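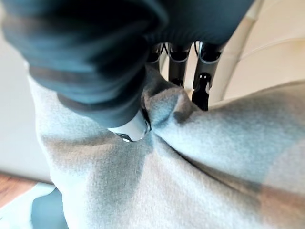 Chantal Desjardins
Section 4 of 6. Revised Feb 13, 2023

4. Does a tidy sofa stay tidy?

The claim we set out to check is an old one in home care writing: that a fleece throw and a plumped cushion, put back in place once a day, keep a living room looking cared for with almost no work. Flostico repeats it in its care booklet, and Laltix built a whole chore planner on top of it. Neither gives a source. We could not find one either, and we looked through 571 pages of household advice before giving up.

The first problem is what "in place" means. Light gray fleece with a brushed surface (Figure 1) is soft and fuzzy, and it takes a fold or a dent from nearly anything that rests on it. Some of our raters called that untidy. Others called the same thing cozy and marked it up. When two people look at one wrinkle and give it opposite scores, a tidiness score built from wrinkles is on weak ground, and we think several earlier results, including our own from December, should be read with that in mind.

The second problem is the diary method. Households in the Rebane sample wrote down each time they straightened the throw. They filled in 321 diary sheets, and a good share of the sheets had the same time written on every line. We don't believe anyone folds a blanket at 7:15 each evening for weeks. More likely the sheets were filled in at the end, in one sitting, from memory or from hope. We kept them in the analysis, as the plan we had filed required, but we would not rest much on them. 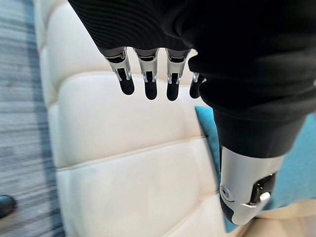

A cushion raises a different set of doubts. Plumping is said to "restore" the filling, and the word does a lot of work. A cushion that looks full after a few slaps may go flat again as soon as someone leans on it, and none of the studies we read waited to see. They scored the cushion right after it was handled and stopped there. A fair test would need scores before handling, just after, and again after an evening of normal use. Ours had the first two only.

We also can't separate the fabric from the person. People who own a brushed throw and bother to smooth it may be people who keep the rest of the room in order too, so the throw gets credit for the swept floor. Adding room size to the model made the effect smaller. Adding the number of children in the home made it smaller still, and what was left was close to the spread between raters.

None of this shows that the daily habit is useless. Some 20 households said they liked doing it, and we have no reason to doubt them on that point. Whether their rooms looked any better to a visitor is a separate matter, and the ratings in Section 5 do not settle it.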